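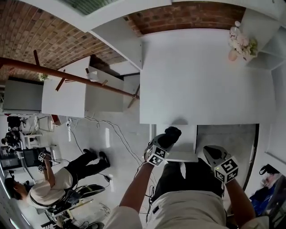 길랑 론도누우는 편지란 모름지기 늦게 도착해야 제맛이라고 했다. 너무 빨리 온 편지는 보낸 사람 마음이 아직 식지도 않은 채라 손을 데기 쉽다는 것이다. 나는 그 말을 들을 때마다 고개를 끄덕이면서도, 속으로는 그래도 육 년은 너무하지 않나, 하고 생각했다.

이모가 보낸 편지가 육 년 만에 왔으니까 하는 말이다.

그 무렵 나는 스칼리멜이라는 작은 항구 마을의 우편 취급소에서 일하고 있었다. 취급소라고 해 봐야 창구 하나에 저울 하나, 그리고 비가 오면 문짝이 불어서 어깨로 밀어야 열리는 뒷방이 전부였다. 마을에는 사서함이 있었는데, 번호가 어찌 된 영문인지 616번에서 시작했다. 앞번호는 다 어디로 갔느냐고 길랑에게 물었더니 옛날 군청에서 가져갔다고도 하고, 원래 없었다고도 하고, 물을 때마다 대답이 달랐다. 그는 그곳에서 평생을 일한 사람이었고, 나는 그해 봄에 와서 겨우 여름을 맞은 참이었으니 어느 대답이든 믿는 수밖에 없었다.

7월 내내 비가 왔다. 배가 뜨지 않는 날이 많아 우편 자루도 띄엄띄엄 들어왔고, 우리는 하루의 절반을 차를 끓이며 보냈다. 길랑은 생강을 얇게 저며 넣은 차를 좋아했는데, 저미는 동안에도 우려내는 동안에도 말을 쉬지 않았다. 어느 집 며느리가 바다 건너 친정에 보내는 소포에는 꼭 말린 생선이 들어 있어서 고양이들이 자루를 따라다녔다는 이야기, 하르토노 상회의 주인 영감이 글을 몰라 삼십 년 동안 연애편지를 남의 손으로 썼는데 나중에 알고 보니 받는 쪽도 남의 눈으로 읽고 있더라는 이야기. 나는 그 이야기가 제일 좋아서 몇 번이고 다시 해 달라고 졸랐다.

"그럼 두 분은 결혼하셨어요?"

"했지. 했는데, 편지 써 준 사람하고 읽어 준 사람도 했어."

그러고는 꼭 한참을 웃었다. 웃다가 차를 흘리고, 흘린 차를 소매로 닦고, 닦으면서 또 웃었다.

편지는 비가 그친 날 왔다. 정확히 말하면 온 것이 아니라 나왔다. 모처럼 해가 들어서 뒷방의 낡은 분류장을 마당으로 끌어내 말리기로 했는데, 둘이서 끙끙대며 장을 기울이자 뒤판과 벽 사이에서 봉투 하나가 툭 떨어졌다. 습기에 네 귀가 둥글게 닳았고 우표는 반쯤 떨어져 있었다. 받는 사람 자리에 적힌 이름이 내 이름이었다.

처음에는 같은 이름의 다른 사람이려니 했다. 흔한 이름은 아니지만 세상은 넓으니까. 그런데 글씨가 이모 글씨였다. 이응을 꼭 두 번 돌려 그리는, 그래서 어린 내가 도넛이라고 놀리던 그 글씨였다.

이모는 리네로라는 여객선에서 주방 일을 했다. 배가 스칼리멜에 들를 때마다 엽서를 보내왔고, 내가 애초에 이 마을로 일자리를 구해 온 것도 엽서 뒷면에 적힌 그 이름 때문이었다. 이모가 돌아가신 뒤로 나는 어디든 상관없다는 마음이었고, 어디든 상관없다면 들어 본 이름이 낫겠다 싶었던 것이다. 그러나 이모가 나에게 보내는 편지를 이 마을 사서함 앞으로 부쳤을 줄은 몰랐다. 그때 나는 여기서 배로 이틀 걸리는 도시에 살고 있었으니 말이다.

"주소를 봐라."

길랑이 안경을 이마로 올리며 말했다. 거기에는 우리 집 번지수 3711이 적혀야 할 자리에 3755라고 적혀 있었고, 그 밑에 누군가 다른 펜으로 '해당 없음, 발신지로'라고 써 두었다. 편지는 도시까지 갔다가 집을 못 찾고 돌아와서는, 보낸 사람이 이미 다른 항구로 떠나 버린 마을의 분류장 뒤로 미끄러져 들어간 모양이었다.

"내가 빠뜨린 거야."

길랑이 말했다. 나는 아니라고, 그걸 어떻게 아느냐고 했지만 그는 고개를 저었다. 그 장에 손을 대는 사람은 그때 자기뿐이었다고. 그러더니 마당 한쪽에 쪼그리고 앉아 오래도록 젖은 땅만 들여다보았다. 닭 두 마리가 와서 그의 신발 끈을 쪼았는데도 쫓지 않았다.

나는 그날 편지를 뜯지 않았다. 앞치마 주머니에 넣고 창구를 보고, 저울의 눈금을 맞추고, 페타 아주머니가 부치러 온 소포의 끈을 다시 묶어 드렸다. 아주머니는 내 얼굴을 보더니 어디 아프냐고 물었고, 나는 비가 그쳐서 그렇다고, 말이 되지 않는 대답을 했는데 아주머니는 용케 알아듣고 그럴 때가 있지, 하고는 주머니에서 눅눅한 땅콩 사탕을 꺼내 주고 갔다.

저녁에 방파제 끝까지 걸어가서야 봉투를 열었다. 대단한 이야기는 하나도 없었다. 주방장이 양파를 너무 굵게 썬다는 것, 새로 산 양말이 벌써 구멍 났다는 것, 스칼리멜이라는 마을에 내려 차를 한 잔 마셨는데 생강을 어찌나 얇게 저몄는지 비쳐 보이더라는 것. 우체국 사람이 우표를 붙이는 동안 마시라고 내주었는데, 말이 많아도 너무 많아서 배를 놓칠 뻔했다는 것. 그리고 맨 밑에, 언젠가 너도 데려와서 마시게 해 주고 싶다고 쓰여 있었다.

나는 그 줄을 읽고 또 읽었다. 물은 잔잔했고 고깃배가 하나둘 불을 켜고 나갔다.

돌아왔을 때 취급소에는 아직 불이 켜져 있었다. 길랑은 창구 안쪽에 앉아 있었고, 차는 이미 끓고 있었다. 내가 편지를 내밀자 그는 손을 바지에 두어 번 문지른 다음 받아 들었다. 읽는 속도가 느려서 나는 그의 눈이 어느 줄쯤에 있는지 다 알 수 있었다. 양파를 지나고, 양말을 지나고, 생강에 이르렀을 때 그는 읽기를 멈추고 안경을 벗었다.

"기억이 안 나."

그가 말했다.

"그럴 수가 있나. 이렇게 앉아서 마셨을 텐데, 얼굴이 하나도 안 나."

"말씀을 하느라 그러셨겠지요."

그는 웃지 못했고 나도 마찬가지였다. 한참 만에 그가 잔을 하나 더 꺼내, 나와 그 사이의 빈자리에 놓고 차를 따랐다. 그러고는 하르토노 상회 영감 이야기를 처음부터 다시 시작했다. 이번에는 내가 조르지 않았는데도 고양이 이야기까지 붙여서, 늦도록, 아주 길게.

댓글 4

밤배
하르토노 영감님 이야기만 따로 한 편 써 주시면 안 될까요. 편지 써 준 사람이랑 읽어 준 사람 쪽이 너무 궁금합니다.

유자껍질
출근길에 읽다가 한 정거장 지나쳤어요. 저희 할머니도 이응을 두 번 돌려 쓰셨는데, 도넛이라는 말에 그만... 집에 가서 옛날 엽서 찾아보려고요.

모래톱
사탕 주고 가는 페타 아주머니가 좋네요. 그런데 사서함 앞번호는 결국 어디로 간 건가요?

유자껍질
모래톱 님, 저는 군청에서 가져갔다는 쪽에 걸겠습니다 ㅎㅎ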